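4.2 Short-stay lockers and what people put in them

The second site was the changing corridor of the Grustska sports hall, where one bank of metal lockers serves swimmers, climbers and the evening dance groups. Unlike the staff lockers at Clarurell (Section 4.1), these are not assigned. A visitor takes any door with a key in it, stores their things, carries the key, and leaves it in the lock again on the way out. The hall keeps no record of who used which door. Our data for this site therefore come from short interviews at the lockers and from a diary kept by 17 regular visitors during June.

We asked the diary group to write down what they stored, how it was packed, and anything that went wrong when they put it in or took it out. The diaries produced 278 entries. Chae-won Ryu coded all of them, and Hye-jin Ji coded a second set of 200 drawn from the same material. Where the two disagreed, the entry was read again by both and a single code was agreed.

The most common container was a bag inside another bag. Visitors brought a sports bag or backpack and kept a thin plastic bag in it for shoes, towels or swimwear. At the locker the inner bag was often taken out and stored separately, either on top of the larger one or pushed in beside it. Several diarists wrote that they did this to keep outdoor shoes away from clean clothes. Others said the full sports bag did not fit through the door unless something was removed first.

Loose plastic bags behave differently from the boxes and stiff bags assumed in earlier work on locker size (Yoon's storage survey is the usual source for the figures). They take the shape of the space left over, they slide forward when the door is opened, and their handles catch on the latch. Bags placed near the opening are easy to reach but have to be held or pushed back while the door is closed. Figure 6 shows a bag of this kind at an open compartment.
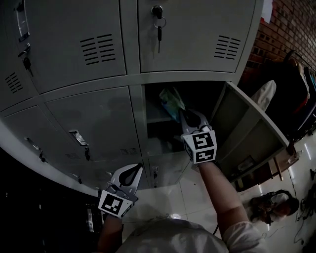

Figure 6. A translucent plastic bag at an open locker, with keys hanging in the locks of other doors.

Why do visitors put a plastic bag in last when it is often the first thing they need? The diaries point to the order of changing: shoes and outdoor clothes come off after the main bag has already been stored, so the bag that holds them goes in on top or in front, and it comes out first when the visitor returns.

This order was steady across the three user groups, though the dance groups differed in one respect. They shared lockers more often, usually two people to a door, and the second person's bag was placed in front of the first person's. When the two left at different times, the front bag had to be lifted out and put back. Diarists in this group mentioned squashed food and bent papers more than the others did.

Keys were the other frequent topic. Visitors liked a key on a ring with a fob because it could be found by touch in a pocket, but swimmers disliked the same fob in the water and some left it with a friend. We recorded 2 lost keys in the diary period. In both cases the visitor had changed lockers partway through the visit and was unsure which key belonged to which door.

The choice of row was less settled. Upper doors were preferred by those with a single bag, and lower doors by those with heavy bags or with children. Climbers, who carry rope and metal gear, chose the lower row in most entries and described the upper row as awkward for anything that had to be lifted above the shoulder. The Zandura site, described next, has full-height lockers only, and the question of rows does not come up there.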